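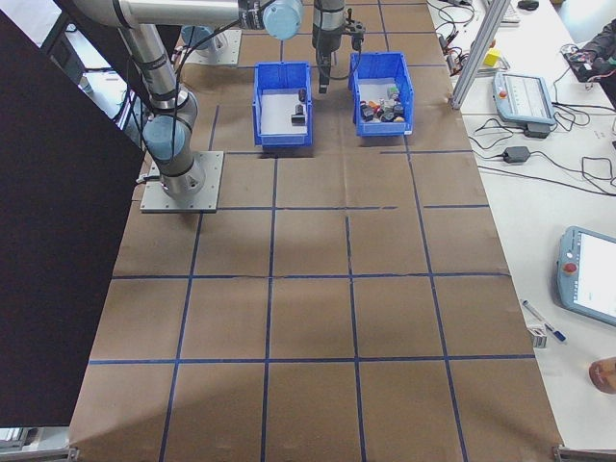

Newsletter > November > Odds and Ends

The small parts sort-out

I've been putting this off since we moved over from the Markton unit, and I know I'm not the only one who has been walking past the mixed bin with their eyes fixed firmly on the kettle. Well, I've finally made a start! All the little bits that used to live in the bottom of the Urnix cupboard (plus whatever was in that biscuit tin) are going through the two blue bins on the brown paper table, and from there into proper labelled drawers.

The way I'm doing it is very simple. Everything unsorted goes in the right-hand bin in one big heap, all colours together, and things come across to the left one at a time so you can see what you've got against the white floor. It's slow going. I had one small black thing standing up all by itself in the left bin and I spent far too long wondering what it had come off. If it's yours, please come and claim it before it goes in the drawer marked Mystery.

The blue tape squares seem to be popular, by the way. I find them very handy for laying bits out in groups, one sort to a square, and several of you have said the same. Please don't peel the tape up when the paper gets tatty — I've ordered 2 new rolls of the brown paper from Armont and I'd like to swap it all in one go, probably some time after lunch when it's quiet.

While I'm on the subject, the white worktop next to it could do with some love too. Cables mostly, the black ones, which have got themselves into a fine old tangle, and I'm not brave enough to start pulling. If you know which end belongs to what, a label on each would be a kindness. Marker pens go back in the pot, lids on please.

I'm hoping to have some seven drawers filled by the time the Ramasamy order comes in, and then we'll have somewhere to put the new stuff. Spare small tubs with lids are very welcome, leave them by my desk. Not the margarine ones, they never quite lose the smell.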